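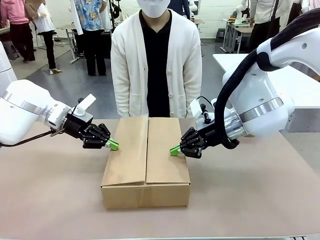 Je cherche douze personnes pour m'aider à réécrire nos règles de bonne pratique autour des robots à deux bras, et franchement j'ai hâte de vous rencontrer ! Moi c'est Sadia Usmani, je m'occupe des consignes de poste chez Bisgaard, et le document dont j'ai hérité fait 39 pages (oui, 39) que presque personne n'ouvre. Il a été pensé pour des machines derrière une grille. Or prenez un carton fermé mais pas scotché, une main robotisée de chaque côté, quelqu'un debout juste derrière la table et du monde dans le reste de la salle : à quelle distance se tient-on ? Qui a le droit d'approcher les mains des rabats, et à quel moment ? Mon texte actuel ne répond pas, et j'aimerais bien que le prochain le fasse.

Le projet s'appelle Mistamar. On démarre en septembre, dans notre atelier de Skindodthorpe, avec des demi-journées qui commencent à 9 h. Vous observez, vous lisez la consigne à voix haute, vous me dites ce qui coince, et on reprend la phrase ensemble jusqu'à ce qu'elle tienne. Il y aura aussi un peu de tri : j'ai 1 736 remarques d'opérateurs à relire, certaines très drôles, d'autres franchement inquiétantes.

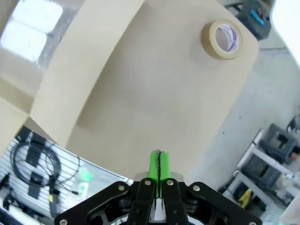 Côté profil, je suis assez souple. Vous avez travaillé en emballage, en logistique, en maintenance, ou vous n'avez jamais mis les pieds dans un atelier ? Écrivez-moi quand même, il me faut des regards neufs. Je demande seulement d'être majeur, de lire le français sans peine et d'oser dire « je n'ai rien compris » devant un ingénieur. Les collègues de Norberg peuvent postuler aussi, mais pas plus de deux, sinon on va encore parler jargon toute la matinée.

L'indemnité va jusqu'à 400 euros selon le nombre de séances, trajet remboursé en plus. Pour candidater, pas de CV : quelques lignes sur vous et une règle de sécurité que vous avez déjà trouvée absurde (ou géniale, ça marche aussi). Envoyez le tout par le formulaire de contact, objet « Mistamar relecture ».

Imprimer cette page | Envoyer par e-mail

Commentaires

Maud_L : Est-ce qu'on peut venir seulement l'après-midi ?

Sadia : Pas pour cette série, désolée, tout se passe le matin !

pht62 : Candidature envoyée. Ma règle absurde tient sur deux pages, bon courage.

Yanis : Cheveux longs, il faut les attacher ?

Sadia : Oui, et pas d'écharpe non plus. C'est page 31, la preuve que quelqu'un devrait la remonter.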